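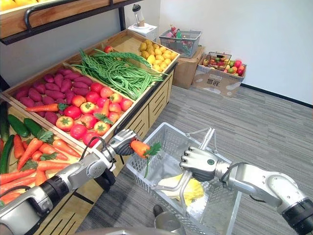 NOTEBOOK / DATA COLLECTION / BIMANUAL, GROCERY

October, block 4, started 9:40

Task for this block is produce into basket. Left hand picks from the stand, right hand keeps hold of the basket handle the whole way through. Prompt string is "put the carrot and the cabbage in the basket", unchanged from block 3 so the two sets can be merged. Cabbage first, carrot second. Neville wants the reverse order as well, but I'd like to finish one ordering before opening another.

Operators: Tia on the arms, Hiếu on labels and resets. I'm watching the head view and writing this.

Carrot grasp. We settled on the thick end, tip toward the basket. Mid-body grasps were giving us a swing on the way over and the greens kept landing on the handles. With the thick-end grasp the tops still hang across the rim, so the release has to come later than it feels like it should. Tia is waiting until the body of the carrot is past the rim and then opening. I've asked for a short pause before opening so the label boundary is easier to place.

Handle grasp. Both bars up before the episode starts, right gripper closed around the handle. If the bars drop during a reset, put them back up before pressing record. Hiếu found a few episodes in block 3 where one bar was down at frame zero; those are tagged handle_down and stay out of the training split for now. Denise thinks they could be useful as a recovery set. Fine by me, but as a separate task.

Stand layout is layout C: carrots and cucumbers front left, sweet potatoes behind, tomatoes in the middle, beans above those, lemons in the far corner. One carrot lying on top of the sweet potatoes is deliberate — it's the stray-item condition and the policy should learn to take it from there too. Don't tidy it back into the carrot bin between episodes. Beans spilling over the divider are also to be left as is.

Counts at lunch: 30 episodes attempted, 22 kept. Of the rest, 7 were dropped carrots and the last was a recorder stall on the Manditz box. Running total for the produce task is 652 kept, including the Lavdale transfers.

Colour check. White basket against the grey carpet is fine. Lemons look washed out to me when the head tilts up toward the wall. Exposure is locked on the Nirville profile and I haven't touched it. Wendy to compare against a block 2 clip before anyone changes anything.

14:15. Left wrist cable is looping lower than I want when the arm reaches down and across. No snag so far. Re-routed it with one more strap, then ran the joint sweep again, no change in range. Noted on the rig sheet.

Labels: "reach", "grasp", "transfer", "release", "retract". Hiếu asked whether the pause belongs to transfer or release. Transfer — release starts at first finger motion. Older files are inconsistent on this and will need a pass.

To do
Cucumber variant, same basket position
Swap cabbage to the left side of the basket for half the next block
Ask Neville about the reverse ordering count
Back up to Cheung before shutting down the rig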